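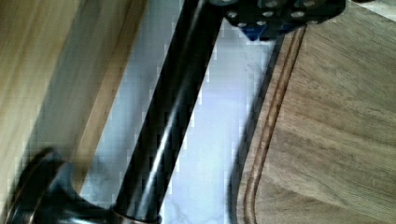 Mariama Agyeman writes, in the margin of last year's handout, that I have the whole thing backward: people don't choose shiny surfaces because they like shine, they choose them because their mothers wiped things down, and the liking comes along later and takes the credit. I have left the note in. It is a better opening than mine was, and she did get her essay in on time.

Surfaces and Rooms
Handout for Lecture 6: Gloss, Matte and the Bit in Between
Imbridge, evening course. Revised 7th January.

What we are covering

Last week was color. This week is everything a paint chart leaves out when it tells you a color. Two black things side by side can look like cousins who don't speak, and the difference is often in how the surface sends the light back to you.

A smooth surface sends light off mostly in one direction. You see a hard, bright highlight, and on a tube it stretches into a long streak running the length of it. A rough surface scatters the light, so the brightness is spread thin and the color looks even. Everything sold as satin, eggshell, silk, pearl or "soft sheen" lives somewhere between the two. There is no strict agreement between makers on where one word ends and the next begins, so don't learn the words as if they were measurements. Learn to tip the sample toward the window.

The highlight as information

The eye reads shape from highlights. A curved thing with a glossy finish tells you precisely how curved it is, including where it was meant to be flat and isn't. This is why decorators used to be so strict about filling and sanding before gloss paint, and why so many of us now own matte walls.

Write this down, as it comes up in the essay: gloss reports the surface, matte keeps quiet about it. A dent in a matte wall can go years without being introduced to anyone. Put the same dent under gloss, with a lamp to one side, and guests will ask after it.

Gloss and cleanliness

Agyeman's point goes here. For a long time a shiny kitchen was taken to be a clean kitchen, and a good part of that was practical. A smooth, hard finish doesn't hold on to grease the way a porous one does. Enamel, glazed tile and gloss paint all earned their place next to stoves and sinks by surviving a wet cloth.

The trouble is that the look then got loose from the reason. Once shine means clean, you can sell shine on things that never go near food. Consider the polished dining table that has to be protected by a cloth, which is protected by mats, which are protected by the family eating in the kitchen.

It is also worth asking who did the wiping. A finish that shows every fingerprint is a very fine finish if the fingerprints are somebody else's job. Much of what gets called taste in the older interiors on your reading list is a staffing arrangement.

Gloss and money

Before spray guns, a deep even shine was slow. Lacquer work in East Asia, and French polish on European furniture, were built up in many thin coats with a lot of rubbing in between. The shine was, among other things, a record of hours.

Then machines learned to do it in a few minutes, and the shine stopped proving anything. You can guess what happened next. People with money became fond of oiled wood, limewash and raw linen, and magazines began to use the word "honest" about tables. I make no accusation. I own one of the tables.

Rupert Imhof's reply to this, when I gave the lecture in November, was that the argument proves too much, as it would let us explain any preference at all by pointing to the neighbors. He is right that it can be pushed too far. Some people like a shiny black piano because it is shiny and black. Please treat the money story as one tool in the box, and if your essay uses it, use something else as well.

The Jardine and Ronano showrooms

We will compare two showroom booklets in class. Copies are on the side table; please don't walk off with them, as happened before.

Jardine sells high gloss. Every photograph in the booklet has a window reflected in something. The text talks about light, space and brightness, and the rooms contain one lemon apiece.

Ronano sells matte. The text talks about calm, touch and depth, and the rooms contain a branch in a jug. Touch is mentioned on almost every page, though matte dark doors are well known for keeping a greasy thumbprint as a souvenir.

Read both for what they promise that a surface can't do. Underline anything that is really about the kind of person you'll become. Bring a second pen.

Groda and the problem of choice

The Groda chart runs to 1067 colors, and most of them come in more than one finish. I mention this only because students keep asking me which one to pick. I don't know your hallway. What I can say is that you'll get further by settling the finish first. A color that looked timid in matte can turn quite pushy in gloss, and dark colors change the most, since a matte surface throws a little scattered light over the whole area and grays it slightly, where gloss gathers that light into the highlight and leaves the rest deep.

Exercise for next week

Find 2 items in your home that are the same color, or near enough, and different in finish. Look at them in daylight, then by one lamp placed low and to the side. Write a page on what changed. Drawings are welcome and will not be graded, which most of you will be glad of.

Do not buy anything for this exercise. Somebody bought a vase.

Reading

The packet, the chapter on varnish. Skip the author's feelings about plastic, which go on for longer than the varnish does. Anyone looking at the library edition should start at page 688, where the notes on polishing are; the index sends you to upholstery.

Terms you may be asked to use

Specular: reflecting mostly in one direction, as a mirror does.
Diffuse: scattering light in many directions.
Sheen: loosely, the amount of shine; often used for the kind that shows up when you look along a surface at a low angle.
Burnishing: making a surface shinier by rubbing it. Also what your coat does to the matte wall by the front door, whether you asked or not.

Office hour is straight after the lecture, same room. Late essays go in the tray with the others and I will notice.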